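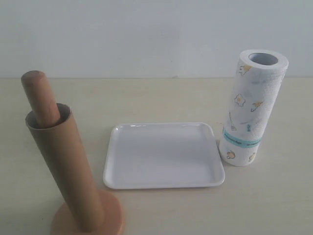
Fundholm Guest Kitchen: FAQ for people booking a room

Who do I call if something is broken?
Kuo-hua Cheung, days. After that Glenys Nepia. Numbers are on the back of the door. Text first please.

When can I use the kitchen?
6 am to 10 pm. Dishwasher can run later, just close the door.

How many people can cook at once?
2 burners per room, max. If the house is full we put up a sign-up sheet. Please use it. 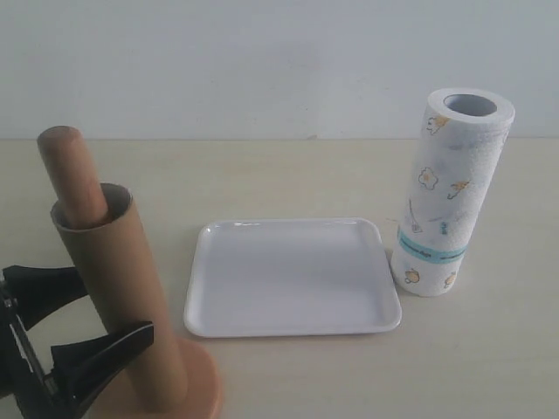 What goes in which bin? Food scraps in the small green one, glass in the crate outside, everything else in the tall bin by the back door. Paper and cardboard get their own box under the stairs. Flatten the big stuff. A bare brown tube still on the wooden post of the towel holder goes in that box too, then put on a new roll. Pickup is every 14 days so dont let it pile up.

Can I leave food in the fridge?
Yes, with your room number and a date on it. No label, it gets tossed at checkout. Freezer is first come.

Is there a deposit?
Yes, 28 dollars, back when you return the key. Lost key means no deposit back, sorry.

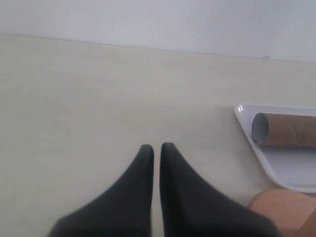
Tabletop, light finish.

Can I put hot pans on the table?
No. Trivets in the second drawer. Wipe spills right away, coffee especialy.

Do you provide coffee, oil, salt?
Salt and oil yes. Coffee no. The Juteo store on the corner opens early.

What about allergies?
Shared kitchen, shared pans. We can't promise nut free. Bring your own board if its serious.
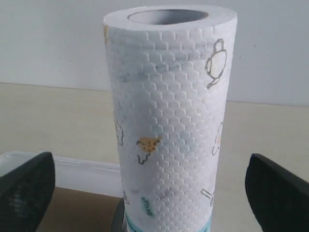
Paper towels, white with little drawings.

Are towels and soap included?
Dish soap, sponges, paper towels, yes. Bath towels are in your room. Laundry is separate, ask Glenys.

Can I book the kitchen for a party?
Not in September, we're full. Other months maybe, write first.

Updated 11 February 2022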